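Dix-sept dents, trente-six degrés de liberté mentale

Mars 2024

Je m'étais promis de ne plus écrire sur les engrenages. La dernière fois, ma mère m'a demandé si tout allait bien.

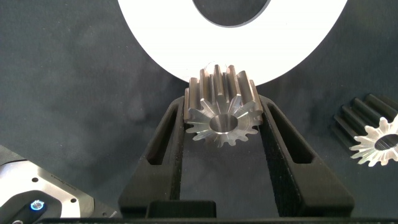
Il faut pourtant que je raconte ce que nous avons trouvé avec Katherine Paucar, parce que le résultat est bon et qu'il est vexant, combinaison assez fréquente dans ce métier. Le problème tient en une phrase : prendre un pignon droit avec une pince à deux doigts, puis l'enfiler sur un axe en tombant sur le bon angle pour que les dents s'engrènent avec celles du voisin. Un enfant de cinq ans fait ça en regardant ailleurs. Notre politique apprise, elle, regardait très attentivement et se trompait avec beaucoup d'assurance.

Pour ceux qui n'ont pas suivi les épisodes précédents (je ne vous juge pas) : on montre la tâche au robot en le téléopérant, on enregistre les images de la caméra de poignet et les mouvements, et un réseau apprend à prédire les seconds à partir des premières. Nous avions 95 démonstrations, presque toutes faites par Iñaki Echevarría, qui a la main sûre et qui écoute des podcasts de cyclisme pendant les sessions. Je précise pour les podcasts, on y reviendra.

La saisie marchait plutôt bien. L'insertion, non. Sur 100 essais, le pignon arrivait au-dessus de l'axe presque à chaque fois, puis le bras descendait avec la sérénité d'un ascenseur, dent contre dent, jusqu'à ce que la sécurité en effort coupe tout. 36 réussites. Le journal d'erreurs de cette semaine-là est d'une monotonie que je qualifierais de littéraire.

Première hypothèse, la mienne, donc longtemps défendue : les reflets. Le métal usiné est une horreur pour un encodeur visuel. Une dent brille, la suivante est noire, on tourne la pièce d'un rien et tout s'inverse. J'étais persuadé que le réseau prenait les éclats de lumière pour de la géométrie. J'ai donc passé deux semaines à fabriquer des augmentations : contraste, exposition, fausses taches spéculaires que j'étais assez fier d'avoir réussies. J'ai même donné un nom au module, Brostby, ce qui est toujours mauvais signe. Un module qu'on baptise est un module qu'on ne voudra pas jeter.

Brostby n'a rien changé. Enfin si, il a rallongé l'entraînement.

Deuxième hypothèse, celle de Katherine, énoncée au bout de dix minutes devant les courbes et que j'ai mis trois jours à écouter : et si l'angle n'était pas mal vu, mais impossible à prédire ? Un pignon droit est symétrique. Le nôtre a 17 dents, donc 17 orientations qui se valent toutes. Quand Iñaki arrivait au-dessus de l'axe, il tournait le poignet un peu à gauche ou un peu à droite pour tomber entre deux dents, selon l'humeur et sans doute selon le podcast. Les deux choix étaient corrects. Le réseau, entraîné à minimiser une erreur moyenne, faisait ce qu'on lui demandait et visait le milieu. Entre un peu à gauche et un peu à droite, il y a tout droit. Dent contre dent, donc.

C'est le cas d'école de la multimodalité, celui qu'on met à la troisième diapositive de tous les exposés sur l'apprentissage par imitation. J'ai fait cet exposé. Deux fois.

La solution savante aurait été de passer à une politique générative, par diffusion ou autre, capable de choisir un mode et de s'y tenir. Nous l'avons essayée. Elle fait mieux, mais avec si peu de démonstrations elle hésitait encore, changeait d'avis en descente, et notre ordinateur de contrôle peinait à suivre la cadence. Elvira Cuadros, qui passait récupérer un adaptateur, a regardé deux essais et demandé pourquoi on ne tournait pas simplement la pièce jusqu'à ce que ça rentre.

Silence dans la salle. Un silence à plusieurs thèses.

Nous avons donc fait ceci. La politique apprise amène le pignon au-dessus de l'axe et engage l'alésage, en ignorant complètement l'angle autour de l'axe : on retire cette rotation des cibles d'entraînement. Ensuite, un petit contrôleur écrit à la main prend le relais, appuie très légèrement et fait osciller le poignet autour de la verticale, d'un pas de dent au maximum. Dès que la hauteur chute, c'est que les dents se sont trouvées, on ouvre les doigts et on remonte. Quarante lignes de code, commentaires compris, dont un commentaire grossier que j'enlèverai avant publication.

Résultat sur une nouvelle série de 100 essais, mêmes pièces, même éclairage, sans réentraîner l'encodeur : 95 réussites. Oui, le même nombre que les démonstrations. Non, ça ne veut rien dire, mais Iñaki y voit un signe.

Les cinq échecs méritent un mot. Dans trois cas, le pignon avait été pris de travers et glissait dans les doigts pendant l'oscillation, si bien que le poignet tournait et pas la pièce. Les deux autres viennent d'un alésage mal ébavuré. Amparo Salazar, à l'atelier, m'a rappelé qu'elle me l'avait signalé en août, par écrit. J'ai retrouvé le message, il est très clair et même assez poli.

Ce que je ne sais pas encore, c'est jusqu'où ça tient. Avec une denture hélicoïdale, il faudrait coupler la rotation à la descente, et l'oscillation naïve risque surtout de coincer. Avec un train où le voisin tourne librement, il se dérobe au lieu de laisser passer la dent, et je soupçonne que la pression devra varier. Nayeli Londoño voudrait aussi remplacer le seuil de hauteur par une détection sur les efforts, ce qui serait plus propre. Elle a raison et je traîne les pieds, car mon seuil marche et que je l'ai réglé moi-même.

Il reste la question de la rédaction. Comment présenter en huit pages l'idée qu'il valait mieux apprendre moins de choses au réseau ? Katherine propose « factorisation des symétries dans la cible d'action », ce qui est exact et passera très bien auprès des relecteurs. Elvira propose « tourner jusqu'à ce que ça rentre ». Le vote est ouvert dans les commentaires.

Quant à Brostby, il est toujours dans le dépôt, dans une branche à part. Je compte le supprimer après la soumission.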